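# Wearing the Faletti kit: my term project report

Pilar Toledo, Applied Engineering, Gramville

So the brief from our module was to pick a piece of automation kit that a small workshop could buy, use it for long enough to get properly annoyed with it, and write up whether it's worth the money. Most of my year went for 3D printers. I went for the Faletti glove and recorder set, mainly because our lab had one on loan from Golumov (they're the reseller) and it looked like fun. It was fun! Mostly.

## What you get

The kit comes in one hard case. There's a pair of grip gloves, a hand-held gripper tool with a camera on it, a docking box and a licence for the Tóth software, which sorts your recordings into separate picks and places so you can train an arm on them later. The full price is 3000 with a year of support, and spare gloves are 230 a pair, which made me wince a bit.

I only tested the recording side. Training an actual arm was another group's project and I'll leave that to them.

## Setting up

The printed guide is lovely and the online one is a mess. I followed the printed one and was recording by lunchtime, apart from one silly hour where the docking box wouldn't show up on my laptop. (It wants the cable in the left port. The guide does say so, in tiny writing, on the back page.)

Calibration is a sort of slow wave in front of the camera, then a pinch, then a fist. You do it every time you put the glove on, even if you've only taken it off to scratch your nose. I got very good at not scratching my nose.

## The test sessions

I worked through 706 recordings over the project, nearly all of them small tabletop jobs: pick a thing up, move it, put it down, tidy the table again. Small household stuff and packaging. I wanted objects that were awkward in different ways, so smooth ones, squashy ones, see-through ones and things with corners.

My marking was very simple. Each recording got a yes if the software found the start and end of the grab by itself, a "nearly" if I had to nudge the markers, and a no if it missed the grab completely. Boxes were easy yeses. See-through things gave me far more nearlies, and I think that's down to the software having trouble finding an edge.

The worst habit I had, and it took me until the third week to spot it, was letting my hand drift right up to the lens. On playback you get a screen full of fingers with the job going on in the gaps. The Tóth software doesn't warn you about this. It just quietly gives you a low score at the end, and by then you've packed up.

## The gloves

I'd expected to hate these and I ended up liking them most. The dotted grip pads are brilliant on slippery things, and I could pinch something shiny and rounded between thumb and fingertip without squeezing like mad. Black was a poor choice of colour, though. Close to the camera the darker parts of the hand melt into one big shadow and you lose where one finger stops and the next starts. I've asked Golumov if there's a lighter pair and they say it's "on the list".

My hands are small, so the fingertips never sat quite right, and after a long session my thumb ached.
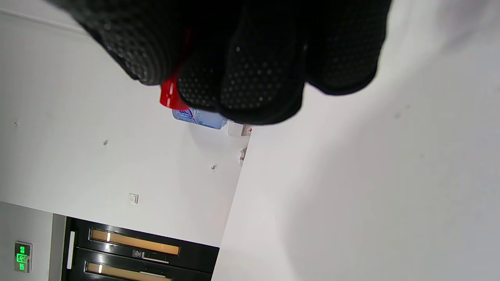
## Would I buy it?

With my own money, no. For a workshop that already has an arm and wants someone other than the programmer to show it what to do, I'd say yes, but ask for 3 things first: a pair of gloves in the right size, a live warning when the hand gets too close, and a support contact who answers on a Thursday afternoon (mine never did).

If I did this again I'd keep a proper log from day one. My first week's notes are on the back of a bus timetable, and I had to throw out some of the scores as I couldn't match them to a recording. The rest are in the spreadsheet I handed in with this report, with the nearlies marked in yellow.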